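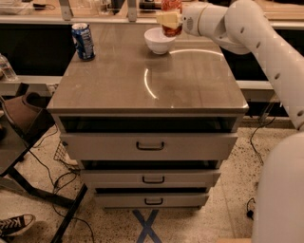 Reading time: 3 minutes

Print | E-mail

Bundgaard Adds Wage and Hour Counsel, Opens Pritthorpe Office

PRITTHORPE, Friday, November 5, 2021 – The labor and employment law firm Bundgaard announced the opening of an office in Pritthorpe and the appointment of Ivars Kalniņš as counsel in its wage and hour practice. Kalniņš will head the office and will divide his time between client advice and administrative proceedings.

The Pritthorpe office is the firm's second location. It opened to clients in October and is staffed by seven attorneys, five of whom transferred from the existing office. Intake, conflicts checks and billing for both locations will continue to be handled centrally. Client matter numbers do not change as a result of the opening.

Kalniņš joins the firm after almost 70 contested matters before state and federal agencies, the majority concerning overtime classification, meal and rest periods, and the calculation of the regular rate of pay. He previously served as in-house employment counsel at Cladix, where he was responsible for pay practice reviews, responses to agency document requests, and the drafting of written policies for hourly and salaried staff. Before that he practiced in the labor group of a regional firm and represented employers in arbitration under collective bargaining agreements.

"The classification questions we see most often are decided on job duties, and the written record of those duties is usually out of date," said Kalniņš. "A large part of the work in this office will be bringing that record into line with what employees do during a shift."

The wage and hour practice advises on the following areas:

- exempt and nonexempt status under the Fair Labor Standards Act and state law
- independent contractor and joint employer analysis
- treatment of bonuses, shift differentials and commissions in the regular rate
- travel time, on-call time and pre-shift activities
- payroll record retention
- representation in agency investigations and audits

In connection with the opening, the firm is releasing a revised edition of its internal audit protocol for employers. The protocol is 70 pages long and replaces the edition now in use by firm clients. It contains separate schedules for remote employees and for employees who perform work in more than one state during a single pay period. The section on timekeeping has been rewritten to address rounding, automatic meal deductions, and edits made by supervisors after a time entry has been submitted. Forms in the appendix may be copied for internal use. The protocol is provided to clients on request and does not constitute legal advice with respect to any particular set of facts.

The firm has also adopted Dristik, a document review platform, for matters involving payroll and timekeeping records. Dristik will be used in both offices for the indexing of time entries, the comparison of scheduled and recorded hours, and the preparation of production sets. Review decisions, including privilege determinations, remain with the assigned attorney. Clients whose engagement letters restrict the use of third-party software will be contacted before any records are loaded.

Pending matters are not affected by the opening of the Pritthorpe office. Attorneys who have transferred remain counsel of record in their current cases, and notices of change of address have been filed where required. Service of process and formal correspondence should be directed to the address shown on the most recent filing in each matter. Kalniņš will not take part in matters in which his former employer is a party, and screening procedures have been put in place under the applicable rules of professional conduct.

Office hours in Pritthorpe are the same as at the existing location. Meetings are by appointment and may be held by telephone or video conference. Requests for the audit protocol should include the name of the requesting organization and the states in which it has employees.

About Bundgaard

Bundgaard is a law firm limited to labor and employment matters. It represents private and public employers in litigation, arbitration, agency proceedings and collective bargaining, and advises on compliance with wage and hour, leave and workplace safety law.

Prior results do not guarantee a similar outcome. Attorney advertising.

Print this page | E-mail this page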